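Tumton open day: notes from a parent with sore feet

By Shobha Iyengar
December

3 comments | 21 shares

Back home, shoes off, typing this before I forget it all. Took my daughter to the Tumton College open day. She's going into Year 12, wants something with design in it, maybe teaching, maybe neither. I said I'd write it up for the parents' list because half of you couldn't get there.

Parking first. Don't bother with the main lot, it was full by 9.30. We ended up behind the sports hall and walked. Fine going down, less fine coming back with three bags of brochures.

Sign-in was quick if you'd registered online. If you hadn't, long queue, one laptop. You get a lanyard and a map. The map has north at the bottom, which cost us ten minutes and one small argument.

Welcome talk was in the Bergmann Theatre. Packed, people on the steps. Igor Rusnák, head of admissions, dry sort of bloke, good speaker, no slides. His main points, as I scribbled them:

- Applications open earlier than last year. The portal is called Udulis and you make one account, not one per course. Couple of families had made three and had to get them merged.
- Nothing gets looked at until the file is complete. Transcript, statement, two referees, ID. He said this four times. The commonest thing missing is the second referee.
- The personal statement is 4000 characters, spaces included. The box just stops taking text. Write it somewhere else first and paste it in.
- Application fee is 100 dollars, and it covers up to three preferences. Waiver form exists, it's on the second page of the fees section, hard to find. Ask for it.
- Deferring is okay for one year. You have to accept the offer first, then defer. Do it the other way round and you're back in the pool.

Somebody asked about the cut-off scores and he wouldn't give a number. Said last year's figures would only mislead people. Bit of grumbling at that. He did say they took 1102 first-years across all programs last intake and expect the same again.

Then the tours. We did the teaching building, the library and the residence. Skipped science because the line was out the door.

Teaching building: old, high ceilings, freezing. Tutorials capped at 21, which my daughter liked alot. Lecturers were standing around in the corridor and would really talk to you, if you were pushy enough. Got a good fifteen minutes with a woman from first-year design about portfolios. Ten pieces max. She'd sooner see unfinished work with notes than ten polished things. Sketchbook pages count. That was news to us.

Library: renovated, loads of plugs. Open till midnight in term, 2 am in exam weeks. Silent floor is properly silent, our guide got shushed.

Residence is Prarnico House, ten minutes' walk from the main gate. Single rooms only, shared bathrooms, one kitchen per floor. Priority goes to country and interstate kids, then whoever's left goes in a ballot. Separate application from the course one!! Separate deadline too, two weeks before. I heard at least three parents finding this out on the spot. Meals are not included except a Sunday roast, so they need to be able to cook something. Mine can do pasta and toast.

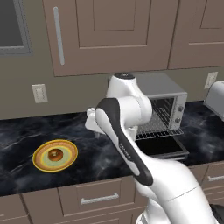 Bond is four weeks' rent, contract is for 42 weeks whether they go home for the summer or not. You can't sublet. Laundry is coin operated, yes still. Student warden lives in on each floor. The one we met was a third-year nursing student, sensible, gave my daughter her email and said to write with questions.

Lunch was a sausage in bread, gold coin. Vegetarian option ran out before noon.

Afternoon we split up. She went to a sample design class, I went to the money session. Smaller room, fewer people, most useful thing of the day. Notes:

Scholarships are a seperate form but inside the same portal. There's a tick box on the application that says you want to be considered, and ticking it does NOT apply for anything. It only puts you on the mailing list. You still have to fill in the form. The equity one wants a letter from the school, so get onto the careers office before the holidays, they'll all be away after.

Payment plans: by term or monthly, no extra charge for monthly if you set it up before enrolment. After that there's a fee.

Also, textbooks. Wait till week two. Presenter's words.

Daughter's verdict on the class: good, too short, teacher funny. She made a folded paper thing and wouldn't let me put it in the bag with the brochures.

Didn't get to: science, the gym, the careers stall. If anyone else went and did those please post below, especially the gym, my neighbour's son wants to know if the pool is open to first-years.

One gripe. No signs for the bus stop, and the 3.40 left early. If you're going to the next one in autumn, take the train and walk up the hill.

Anyone wanting my spare brochures, got two of the residence one and a course guide. Will leave them at the school office.

3 comments
Share this post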